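Wurnance Day Center: Table Flowers and Common Room
Progress report to the Sallura Fund, covering work through March
Prepared by Helmi Ahonen

Summary of the period

The grant covers artificial flowers for the dining tables and common room at Wurnance, the containers to put them in, and a weekly arranging session for members. The flowers have been bought and sorted. Sessions have started. The containers are behind schedule, as set out below.

Purchasing

We ordered from Hinds in two deliveries. The first held the blue stems and the second the red roses. Fresh flowers were ruled out at the application stage on account of pollen and the cost of replacing them. Ulla Pitkänen checked both deliveries against the order. Two stems were sent back with broken wire and Hinds replaced them without charge.

The blue flowers are paler than they looked in the catalog. Close up, the petals go nearly white at the edges, with a deeper blue in the folds. Members were asked whether we should exchange them for a stronger shade and most preferred to keep them. They branch a good deal, so one stem fills a small vase by itself. We had planned on three to a vase and have cut the reorder to match.

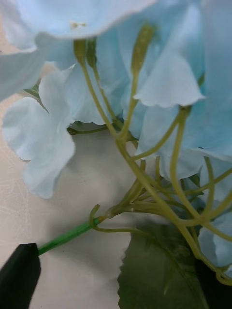
Pale blue stems, ruffled petals, seen from underneath.

The roses are single stems with serrated leaves and small molded thorns. The bumps are not sharp, which was a question raised by the day staff before we ordered. The stems are long for our tables. A rose at full length blocks the view of the person sitting opposite, so those for the dining tables will be bent double at the bottom. The rest will stay at full length for the floor vases in the common room.

Roses are laid out flat on the white table before arranging. It is easier to compare stem lengths that way, and the leaves can be opened out by hand. 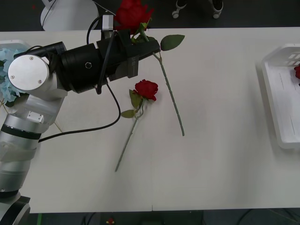 Sessions

Sessions run for an hour after lunch. Enrollment stands at 21 members against a target of 30, and 14 came to the most recent session. The shortfall is mainly on the Iltatdale side, where the minibus leaves too early for people to stay. We have asked for a later departure and are waiting for an answer.

Members choose their own colors. Blue and red together has been the usual choice for the dining tables.

Containers

The vases have not arrived. The supplier has moved the date once already. Until they come, finished arrangements are kept in jars from the kitchen, which are stable enough but too wide at the neck for single roses. If there is another delay we will ask the Fund's permission to buy elsewhere within the same budget line.

Next period

Set out the dining tables once the vases are in.
Place the smaller blue reorder with Hinds.
Agree a dusting routine with the cleaning staff. Ulla Pitkänen will draft it.
Confirm the minibus time for Iltatdale members.

Spending is within budget and no change to the grant total is requested.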